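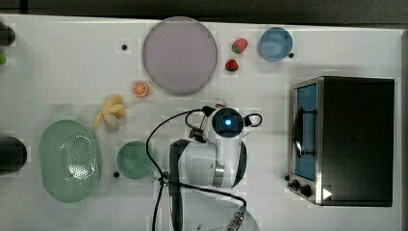
Geschirr und Spielobst auf dem weißen Tisch: Teller, Schalen, ovales Sieb, Erdbeeren, Orangenscheibe und Bananen.

Am Samstag, 1. Mai 2021, waren wir beim Tag der offenen Tür der Firma Kramer in Kekelmont. Besucher wurden in kleinen Gruppen eingelassen, jede hatte 90 Minuten. Die Anmeldung lief seit Januar über die Internetseite, der Eintritt war frei.

Kramer vertreibt Küchenzubehör und Kinderküchen. Das Gebäude hat 1309 Quadratmeter, der größte Teil davon ist Lager. Dort stehen die Regale so eng, dass man hintereinander gehen muss. Zu sehen gibt es vor allem Kartons. Der Ausstellungsraum liegt dahinter und ist deutlich interessanter.

Uns ging es um die Serie Primex. Das Geschirr kommt in gedeckten Farben, der große runde Teller zum Beispiel in einem blassen Lavendelgrau, die kleine Schale in Hellblau. Am besten gefiel uns das ovale Sieb in Mintgrün. Es hat einen breiten, flachen Rand und ist im Verhältnis zu den Schalen recht groß - für eine Spielküche im Kinderzimmer braucht man also etwas Platz.

Beim Spielobst sind die Unterschiede größer. Die Orangenscheibe mit ihren hellen Segmentlinien erkennt jedes Kind sofort, die roten Erdbeeren mit den grünen Kappen auch. Die Bananen sind uns etwas zu blassgelb geraten. Im Werksverkauf gab es das Obst einzeln oder im Netz, auf Geschirr bekam man an diesem Tag 30 Prozent Nachlass. Wir haben ein Sieb und zwei Schalen mitgenommen.

Parkplätze sind vorhanden, reichen aber nicht aus. Wer mit dem Bus kommt, läuft von der Haltestelle zehn Minuten, der letzte Teil ohne Gehweg. Kaffee gab es aus dem Automaten im Eingang.

Weitere Besuchsberichte
Glasmarkt in Clenalholm
Zu Besuch in einer Korbflechterei
Frühjahrsmesse Haushalt und Garten

Kontakt | Impressum | © Alle Rechte vorbehalten | Nach oben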